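Vellberg Search Terms, release 3

README, last revised August 13, 2025

Overview

Vellberg Search Terms is a table of what people in one town typed into a public search box over the course of a year. The box belongs to Tronley, a local listings and news site covering Vellberg and the villages to the north of it. The table holds 3393 distinct terms, grouped by week, with a rank for each term in each week it appeared. Raw counts are not published.

The set was put together to answer a small question: how far local searches follow local events such as football fixtures, road closures and school dates, and how far they follow whatever is in the national news. It has since been used for spelling correction and for planning the site's sports pages.

Contents

terms.csv: one row per term per week
topics.csv: the topic label given to each term
weeks.csv: start date of each week, with a note on outages
removed.txt: the rules used to drop terms, in the order they were run

Fields in terms.csv

term: lower case, accents kept, punctuation stripped except hyphens
week: integer, 1 to 52
rank: integer, 1 is the most searched
new: 1 if the term had not appeared in any earlier week, otherwise 0
topic: key into topics.csv, may be blank

Labelling

Topic labels were applied by hand by two people working separately. They disagreed on 336 terms, which were then settled in a second pass. Most of the disagreements were between sport and people, where a player's name was searched for reasons that had little to do with a match. The rule adopted was to label such terms as sport if the club was playing that week, and as people otherwise. The same name can therefore carry different labels in different weeks, and the join to topics.csv must use both term and week.

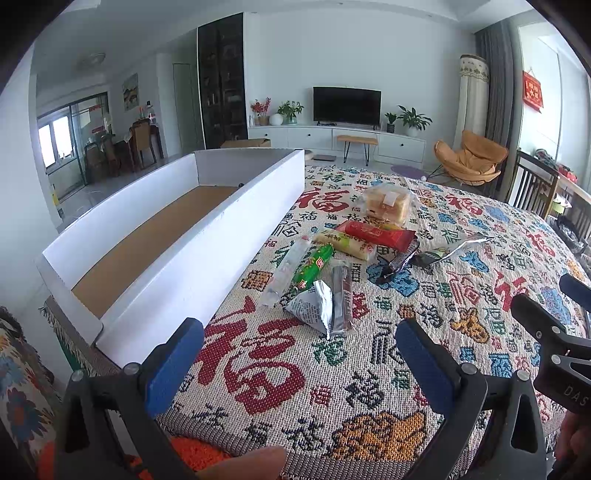
Henk Martens wrote after release 2 that the sport rule was too generous, and that a transfer rumour in a week with a fixture should not count as interest in the fixture. He suggested a third label for transfers. The label was tried on the February weeks and dropped again, as the labellers could not tell a rumour from a result on the term alone. His other request, that club nicknames be mapped to the full club name, has been met in this release. The mapping is in topics.csv under the column alias.

Cleaning

Terms searched by fewer than five separate sessions in a week were removed. Street addresses, phone numbers and names of private persons were removed whatever their count. Repeated searches from one session within 60 seconds were treated as one search. Searches made by the site's own staff were dropped by account, so staff who searched while logged out are still in the data.
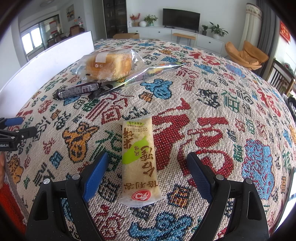 Rice cracker packet on a patterned woven tablecloth.

Known problems

Weeks 7 and 31 are short. The search log was down for part of each, and the ranks below 133 in those weeks should not be relied on.

The autocomplete list changed in week 19. Terms on the new list rose in rank from that week, and we have not tried to correct for this.

A term that appears once with a hyphen and once without is counted as two terms. Release 2 merged some of these by mistake, including several place names.

Ranks cannot be turned back into volumes. A rank of 1 in a quiet week may stand for fewer searches than a rank of 20 in a busy one.

Changes since release 2

Added the alias column. Restored hyphenated place names. Fixed week numbering after the year-end break. Renamed the field first to new.

Use

Free to use with credit to the Vellberg Search Terms project. Do not try to link terms to persons. Corrections go to Ward Van Leeuwen through the issue tracker, with the term, the week and the proposed change on one line.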